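Keep the Repair Counter Open

Bradancombe council wants to close the repair counter at the back of the library and put two self-service printers in its place. I think this is a mistake, and I don't think it will save the money the council hopes to save.

The counter opens in the afternoons and takes in lamps, kettles, coats with broken zips and chairs with a loose leg. It cost the town £877 last year, mostly for glue, fuses and thread. In that time 213 things were brought in. Some could not be mended, and their owners were told so.

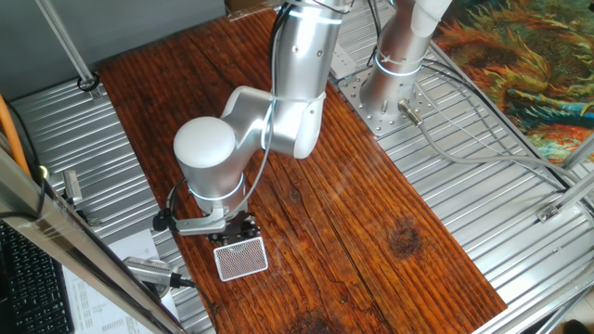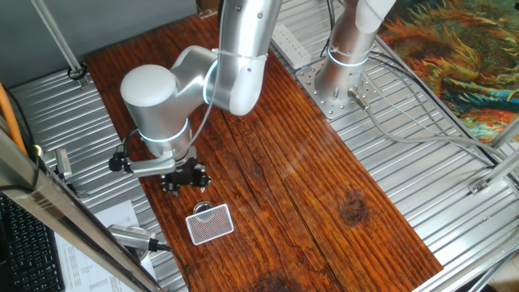 A reddish-brown wooden tabletop, in both pictures.

The council's paper makes two arguments. The first is that new goods are cheap. A kettle from the supermarket on Mondov Road costs £13, and the paper says it makes little sense to spend an hour mending one. That is true if you look only at the kettle. The town also pays to have the old one carried off, and the charge for small electrical waste has gone up again. None of that appears in the paper's figures.

The second argument is that people have lost interest. I doubt it. The counter used to open until seven in the evening, and now it shuts at four. Anyone with an ordinary job would struggle to get there. If you shorten the hours and then find fewer visitors, you have learned something about the hours.

Randi Hägglund taught me to rewire a plug when I was 12 — she had the hardware shop in Clestelmont, and she let children stand behind the till and watch. Few of us learn that way now. The shop is a phone showroom and the school dropped its workshop lessons long ago. I know grown men and women who have never opened a screwdriver set. I don't blame them for it, but they ought to have somewhere to ask.

There are fair complaints about the counter. The waiting list is badly kept. My neighbour left a Picard radio there in January and had to ring three times to find out it was ready. Sewing machines are turned away one month and accepted the next. These faults could be put right with a ledger and a clear notice on the door.

I would rather the council charged a small fee than closed the place. Two pounds an item would not put many people off, and it would pay for half the supplies. I would also move the opening hours later on at least one day, and try that for a year before deciding anything.

The printers can go by the front desk, where there is already a socket.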